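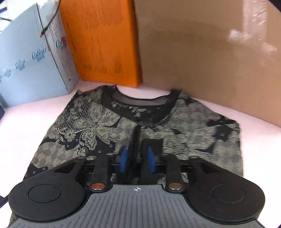
Flat, Folded or Rolled: What Happens to a Printed T-shirt in a Drawer

Project report, Textiles and Everyday Design, Keskin College

Why I picked this

My original idea was a project on how lace patterns get turned into prints, and I still think that would have been lovely, but when I started pulling things out of my drawer to look at them properly I got distracted by how creased everything was. The black T-shirt with the beige-gold lace-style print was the worst. It's my favourite top and it had a hard line straight across the butterfly! So I asked my tutor whether I could change the topic to folding, and she said yes as long as there was some measuring in it.

The question I ended up with was: if you keep a short-sleeved T-shirt in an ordinary drawer, which way of putting it away leaves the print looking best when you take it out again?

The shirts

I used eight T-shirts (mine, my sister's and a couple from the charity shop in Grasesine), and I've written most about the lace one because it's the one where you can see the problem, or sometimes can't see it, which I'll get to. The print covers the black fabric with big floral shapes and a butterfly on one side of the chest, all scalloped petals and netting with little dotted circles. The other half is more mottled, a beige mesh with black flower-shaped patches breaking it up. The two halves don't match and I like that about it. The neckband is plain black rib, so there's always an obvious place to start from when you're laying it out.

The others were plainer. One navy with a small chest logo, one white with a big rubbery slogan, two striped, and the rest block colours. I know that isn't a proper balanced sample. I did look for another all-over print in Grasesine but the only one they had was a child's size.

Setting up

I worked on a pale table because dark shirts are so much easier to see against it. I'd started out on my bed, and I don't recommend it. The duvet sinks wherever you press and you end up folding in the wrinkles you're trying to get rid of.

Every shirt was washed at 30, line dried indoors and then laid face up with the collar away from me. I smoothed from the middle of the chest out to the sleeves and then down to the hem. It matters more than I thought it would. In my first round I smoothed downwards only and the shoulders stayed bunched, and I had to throw those results out and do it all again, which took a whole evening in October.

The drawer is a Prilholm one, the tall narrow chest that half my building seems to have. On top of each shirt I put the same weight, a bag with 700 grams of rice in it, to stand in for the rest of the pile.

The three methods

Flat fold. Turn the shirt face down, bring each side in with the sleeve laid back along the body, then fold the bottom up to the collar. You get a rectangle with one crease across the chest.

Thirds fold. The same sides, but the length is folded in three so it stands on its edge like a file. I learned this from a leaflet that came with the drawer dividers from Bultodora. Two creases, but they fall higher and lower on the front and miss the middle of the chest.

Roll. Sides in, then roll from the hem to the neck, quite snug. I was sure this one would win.

Each shirt had one night per method, with a wash in between. In the morning I took it out, laid it flat on the table again without shaking it, and gave it a crease score out of 100, where 100 meant I'd wear it straight out of the door. I also asked my flatmate to score them without telling her which method was which. We mostly agreed. Where we didn't, I used the number in the middle.

What I found

The thirds fold did best overall. On the lace print it scored 80, which was the highest mark anything got in the whole project, and I did wear it that day so I feel the score was fair.

The flat fold was worst for nearly everything with a front print. The white slogan shirt was really sad after one night, with a ridge through the lettering that was still there when I hung it up. On the plain ones it hardly mattered and I wouldn't bother changing how I fold those.

Rolling gave me a surprise. There were no sharp lines at all but lots of small soft ripples all over, and on the striped shirts these looked dreadful because the stripes went wavy. On the lace print you could barely find them. The pattern is so busy, particularly on the mottled side, that your eye reads a ripple as part of the mesh. My flatmate gave the rolled lace shirt a higher mark than I did, and I think the print was fooling her. When I ran my hand over it I could feel the creases perfectly well!

That made me wonder whether I was scoring the creases or the camouflage. I went back and scored the lace shirt again on the inside, where the fabric didn't have the print to hide behind, and the rolled one dropped a fair bit while the thirds fold stayed close to where it was. I should have scored every shirt inside out from the start and if I did this again I would.

Things that went wrong

The line drying wasn't equal. The shirts nearest the radiator came down stiffer and I think that made them crease harder.

I also got better at folding as I went along. By the last few nights I could do the thirds fold without looking, and the first few were wonky, so the early shirts had a rougher deal. Mixing up the order would have helped.

And one night is short. Real drawers have things at the bottom that don't see daylight for months.

What I'd do next

I'd like to try tissue paper in the fold, because the woman in the charity shop told me that's how they keep their better blouses. I'd also like to go back to the lace idea and test a few all-over prints against each other, pale on dark and dark on pale, to see which hides a crease best. I've already asked my sister if I can keep her two striped ones a bit longer, and she wants them back ironed.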